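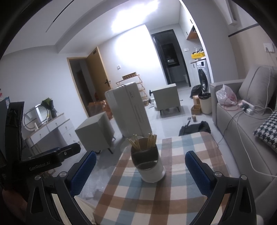 Minutes of the Drillberg Snow and Ice Watch, meeting of 18/08/2018. The meeting opened with the snow stake readings from the Nuketdale side of the glacier. The July readings were put up first and the chair of the field group went through them stake by stake. For members who had not been up to the ice, the stakes were compared to wooden chopsticks in a holder: some leaning left, some upright, and a leaning one gives a false reading unless the tilt is written down. It was agreed that tilt will be noted on every sheet from now on.

Minutes of the previous meeting
Accepted with one change. Under "Lake level," the word "inlet" should read "outlet."

Stake readings
The lower line lost more snow in July than in June. The upper line still had old snow on it at the last visit. Two sheets from the lower line have no observer initials and will be kept out of the summary until the field group works out who filled them in. A member asked if the lower line should be moved uphill, as the ice edge is now close to the last stake. Others were against it — a moved line cannot be compared with the earlier years. Decision: leave the lower line where it is and add a short new line 100 meters above it. Both will be read on the same day for at least two seasons.

Lake ice records
The scanning of the old Mansour lake ice notebooks is going slower than planned. There are 30 notebooks and 10 have been scanned. The handwriting in the early ones is hard to read and freeze-up dates are sometimes given only as "the week after the fair." Decision: enter these as a range of dates, with the original wording in the notes column. The notebooks stay in the dry cabinet and are not to be taken home.

There was some discussion of what counts as break-up. The notebooks use the first day a boat could cross. Our own records use the first day with no ice visible from the dock. The two are not the same and should not be joined into one series. They will be plotted separately.

Temperature loggers
One of the Cirkeo loggers stopped in early July. The battery has been replaced and the logger is back on its post. The gap will be left as a gap. A proposal to fill it with values from the valley station was voted down.

Budget
The $2000 set aside for field costs has not been fully spent. The new stakes and the drill bit will come out of it. A request for a second drill was put off until the spring.

Public talk
The talk on glacier change will go ahead at the Drillberg library. The slides need larger labels, and the map still shows the old trail. The field group will send a corrected map.

Actions
Field group: set the new line, add a tilt column to the sheet, trace the two sheets without initials.
Records group: continue scanning, agree on the date range format.
Secretary: send the logger notes to all members, confirm the library room.

Any other business
The gate on the Nuketdale track is now locked on weekends. The key is with the secretary.

The meeting closed at noon. The next one will be set by email once the new line is in.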